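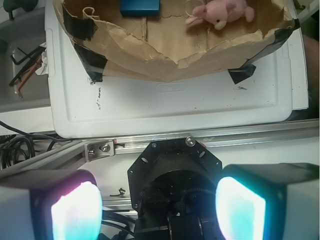 The police cleared the last of the crowd off Zabala Street a little before one on Thursday morning, and I know the time because I was sitting on my front steps in a bathrobe when they did it. I live four doors up from the Pletomstead depot, so I've had a pretty good seat for all this. By breakfast the sidewalk was a mess of cups, flattened signs and wrapping, and I kept thinking how odd the stuff is that ends up lying around after something like this: you expect the glass, and then there's all the other odd bits and you stand there looking at them with your coffee. Anyway, the street was open again by seven and the number 22 bus was running, late as ever.

Four people were arrested, according to the police, and 2 of them have been charged with disorderly conduct. The other two were let go without charges. One officer was treated for a cut hand. I asked at the station if anybody in the crowd had been hurt and was told they had no reports of it, though my neighbor's nephew went home with a very swollen ankle (he says he tripped over a barricade, and I believe him, he trips over everything).

If you haven't been following this one, it's about the night trucks. Pletomstead got the okay back in the spring to run deliveries out of the depot between midnight and five, and people in Fimside have been mad ever since. A petition against it had 3,493 names on it when it was handed in to the town offices. Mine's on there, so take that however you like! The company says the night runs keep trucks off the road when kids are walking to school, and I'll admit that's a fair point. I'd still like to sleep with a window open in July.

The evening started out fine. There was a speaker and a lot of folding chairs, and somebody had brought a grill. Elaine Holanda, one of the people who got the petition going, talked for maybe ten minutes and asked everyone to keep the driveway clear. Most of us did. Then after eleven a different bunch came up from the Purnlow end and sat down right in front of the gate, and when the first truck pulled up with its horn going, bottles got thrown. I didn't see who threw them. I did see more than one person I know yelling at them to quit it.

I caught Holanda on the phone at lunchtime and she sounded worn out. "We had a permit until eleven and we packed up at eleven," she told me. "What came later wasn't ours, and I'm sorry for the folks who live on that block."

Cauã Fontes, who speaks for the depot, said three trucks were turned around and sent back and one had its windshield cracked. He said the drivers are okay, and that the night runs will go ahead as usual this week.

Police are asking anyone with video from after eleven to bring it by the station. Both people charged are due in court next month.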